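Dating the destruction layer at Jericho (City IV): which chronology are you using?
Biblical Archaeology > Old Testament Period > Conquest
Page 1 of 1

tellwalker
Posted Mon 19 March
I am putting together notes for an adult class on Joshua 6 and need to decide how much space to give the date of City IV. The two positions, as I understand them: destruction near 1550 BC, from the absence of imported Cypriot bichrome ware, or destruction near 1400 BC, from the local pottery and the scarab series in the cemetery. The Cattaneo handbook gives the first in a single paragraph and does not mention the second. The Terkow commentary does the opposite. Has anyone compared the two in detail?

ostracon_17
The handbook is short on this because the radiocarbon dates settled it for most people in the field. Charred grain from the burned rooms is a short-lived sample, so there is no old-wood problem. The calibrated results fall in the 16th century BC. A date of 1400 requires every one of those measurements to be off in the same direction.

tellwalker
Understood, but the same set of curves gives trouble at other sites in that period. Thera is the usual case. If the radiocarbon date for the eruption and the Egyptian historical date disagree by several generations, I don't see why Jericho gets a free pass.

ostracon_17
The Thera offset has narrowed since the calibration curve was revised. Even at its widest it did not cover 150 years. You can't borrow an error from one site and enlarge it for another.

marginal_gloss
Two separate questions are being run together in this thread.
1. When did City IV burn?
2. When does the text place the conquest?
The second depends on 1 Kings 6:1 and what you do with the 480 years. If the figure is literal, you get the late 15th century. If it is twelve generations at 40 years each, you get the 13th, and then City IV is irrelevant on either dating. Grimthorpe has a decent table of this in the appendix, page 108 in my printing.

kedem
Page 107 in mine, so there must be two printings. The table also leaves out Judges 11:26, where Jephthah gives 300 years for the settlement east of the Jordan. That number does not fit a 13th century entry at all, and it is independent of 1 Kings.

marginal_gloss
Jephthah is making a legal claim to a hostile king. A round number in a speech is weak evidence for chronology. I would not build on it.

kedem
A round number is still a number. Someone defending the late date has to reduce 300 to fewer than 150. That is a large amount of rounding.

tellwalker
Let me bring it back to the pottery. The early argument rests on an absence, and the excavated area was small. Bichrome ware is found mostly along the coast and the trade routes. Jericho was inland and off the main road, and the trenches went through what looks like a poor quarter. I would expect little or none there at any date.

ostracon_17
Agreed that the bichrome argument is weak alone. It was made before the grain was measured. Drop it and the carbon dates still stand. The scarab series has the same defect in reverse: scarabs are kept for generations, and royal names were copied long after the king was dead. They give you an earliest date for a tomb and no more.

tellwalker
Fair on the scarabs. I have a draft of the class notes with both positions in parallel columns, and the full jars of grain listed under points not in dispute. Both sides accept a short siege after harvest, which agrees with Joshua 3:15 and is odd for an Egyptian campaign. I'll send it to anyone who wants to mark it up.
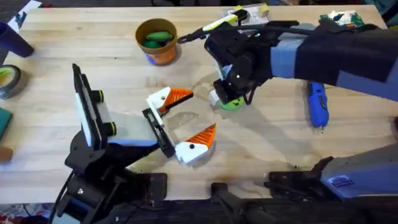
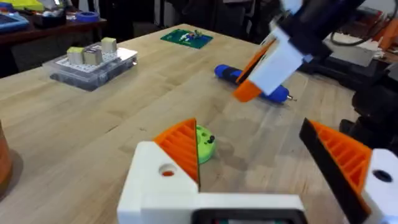 kedem
Send me a copy. One correction before you print it: "not in dispute" is too strong for the siege. The jars show that the city fell with its grain stores full. A short siege is an inference from that, and a surprise attack or an earthquake followed by fire would leave the same jars. Bandetti argues for the earthquake without any siege, and his section on the collapsed mudbrick is worth the time even if you reject the conclusion.

marginal_gloss
Seconded. I would also move Joshua 3:15 out of that row. It gives the season of the crossing, and the full jars give the season of the fire. They are compatible, but the class should see that as a separate step.

tellwalker
Both changes made. The row now reads "grain stores full at destruction" and the rest is under inference.

ostracon_17
Add the lab numbers for the grain samples if you have them. Readers will want to check which curve was used.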